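# Comparativa de pinzas: Gavell y Tuhumury

Durante 3 semanas probamos dos juegos de pinzas de dos dedos en el banco de Vatley, con 7 objetos de uso corriente y 5 intentos por objeto. La tabla de resultados está en la página de Gendetti. El cable de la muñeca obligó a limitar el giro a 59 grados.

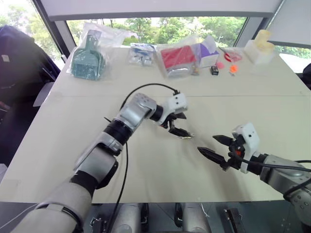
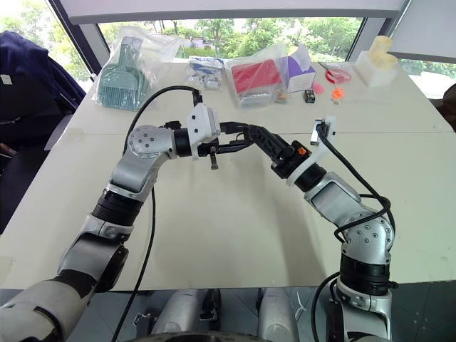
**Kerstin Görtz**, técnica de ensayos

Las dos pinzas enfrentadas sobre la mesa blanca, con los objetos en fila al fondo, junto a la ventana. Los cables negros van por fuera de los brazos.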